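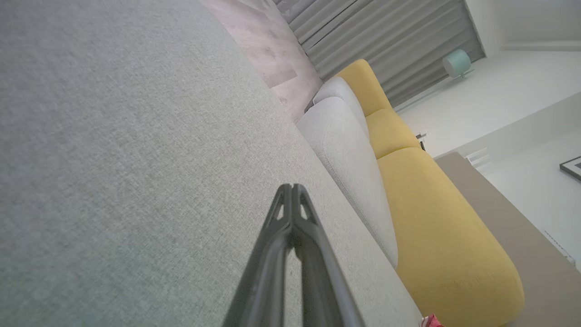

The Yellow Sofa Room, Finished at Last!

Posted 5/13/19 by Rahel Steiner

Anyone who has followed these pages since August knows how long I went back and forth about mustard. I had a swatch of it pinned up by the window for weeks, and every time I walked past I liked it a little more (and then at night, under the lamp, I'd lose my nerve again). Well, the sofa is in, the gray pieces are in, and I could not be happier. The whole room feels awake now!

My friend Mitsuko Tanabe helped me choose nearly everything, and she was the one who kept pushing me to put a rough weave near a smooth one. She was right. Most of this page is about fabric, so if you came for paint colors, those are on the Cumbridge hallway page.

The gallery

The yellow and the gray together. Mustard on its own can take over a small room, and pale gray on its own can look like a waiting area, but side by side they're wonderful. The yellow gets deeper and the gray looks cleaner.

The heathered weave. I love this stuff! It's a light gray with fine darker flecks all through it, so it never looks flat. From across the room you'd call it plain, and then you get up close and there's so much going on. I brought home 15 swatches before settling on it, and it was the very first one I'd picked up.

Light gray cushions, one larger and one smaller. The bigger one goes in front and the little one tucks in behind. Both have piped seams, which I was on the fence about until I saw how nicely the edges catch the light. They have a slight sheen too, and that's what makes them stand out next to the coarser gray.

Those rounded corners. Everything on the yellow sofa curves, and after years with a boxy old two-seater that bruised my shins, I'm a convert. The big sweep of it down toward the end is my favorite line in the room. Mitsuko says it looks like a loaf of bread and means it as a compliment.

Seams and shading. The upholstery on the sofa is much finer and more even than the gray, so what you notice is the soft shadow where one section meets the next. I thought I'd want a pattern on there, maybe a stripe. Not a chance now!

A few notes for people who asked

The gray fabric is called Raltier, in the palest shade they had at the shop. The cushion covers came from Ertürk and took 23 days to arrive, one day sooner than the 24 I'd been quoted, so no complaints from me.

I tried the cushions at both ends of the sofa, then in the middle, then on the floor for an entire weekend. Against the yellow is where they belong.

For cleaning I use a soft brush on the woven fabric, always in one direction, and a barely damp cloth on the smooth covers. Try it on a hidden spot first if yours are a different make.

Still to come: a rug (Mitsuko wants dark blue, I'm leaning toward something the color of oatmeal) and the Brarnen floor lamp, which is on order. I'll add pictures to the gallery once the lamp is here and I've worked out which corner it likes best.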